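Whiteboard and stand check, meeting room at Lirnmont
By Piyumi Rathnayake
30 April 2020
Last updated: April, after Daichi's second look

I do this one every April and I always think it'll be five minutes, and then I'm on my knees looking under a crossbar with a torch. Same rules as last year – OK, WATCH or FIX beside each item, and my comments underneath so whoever does it next knows what I was on about.

1. Board surface – OK
Wiped clean, no ghosting that I could find, and I did go looking with the blinds both ways. Please keep using the Arai spray and not the kitchen stuff. The kitchen stuff leaves a film and then the markers skip.

2. Magnets – OK
A red one, a blue one and an orange one, all up near the top. I gave each a tug and they hold fine. If one ever cracks, chuck it out, don't glue it (I've seen it done, it was awful).
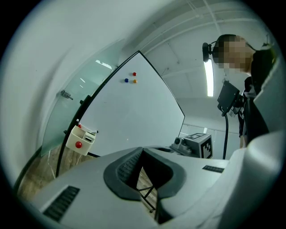
3. Board tilt and locking – WATCH
It holds its angle when I lean on it with one hand, but I had to do the knob up tighter than I'd like. Daichi Tamura had a go as well and reckons the thread is fine and it just wants doing up properly after people move it. So, after you move it, do it up properly! I'll try it again in 3 weeks.

4. Stand feet and floor bar – OK
The black bar along the floor is the one I fuss over, being black on a dark floor and right at toe height. It sits flat and nothing rocks. I'd still love a strip of bright tape on it and I've put that on the Dadholm order, item 728 in their catalogue, 6 rolls because they don't sell fewer.

5. Holder box – OK
The little white box for the marker and bits is on tight. I wiggled it, it stayed put. Don't load it up with mugs or staplers, it's only meant for light things.

6. Cables on the floor – FIX
My usual moan. There's a white one hanging down by the stand and looping on the floor, and a black one running across the boards as well. Anything that has to cross where people walk goes flat against the wall or under a cover, and slack gets coiled up and tied. I've got two Bimer cable covers in my cupboard, come and take them.

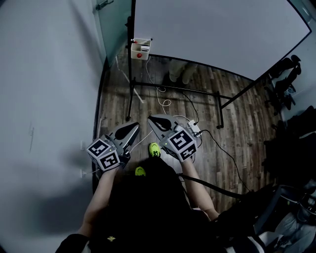
7. Clear space around the stand – WATCH
I like a good arm's length on every side, more if you're going to swing the board round. It's easy to back into the stand when you're looking at what's in your hands, I've done it myself and had the bruise to show for it. Anyone spending a while in there should have closed shoes on, laces tied.

8. Glass – OK
No chips along the edges that I could feel, and the fitting is snug. The board lives close to the glass, so when you turn it, turn it slowly and keep a hand on the corner nearest the pane. I'd rather redo this whole sheet 19 times than sweep up a broken panel.

9. Door handle – OK
Opens, closes, latches. A tiny bit stiff on the first go. I gave it a drop of oil and it seems happier.

10. Floor – OK
No lifted boards, nothing sticky. Felt pads please if you bring in chairs from the other room.

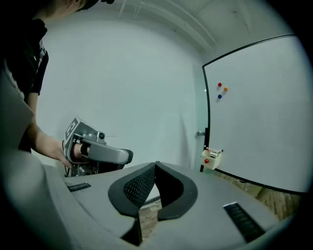
Can I move the whiteboard by myself if there's no one else about?
Short shuffles on a clear floor are fine, but get a second person for anything further than that, and for any turn near the glass.

Left to do: cables (me and Daichi, this week), tape on the floor bar when the order turns up, knob again in 3 weeks. If you spot something I've missed, write it on the sheet by the kettle and put your name next to it so I can come and ask you about it.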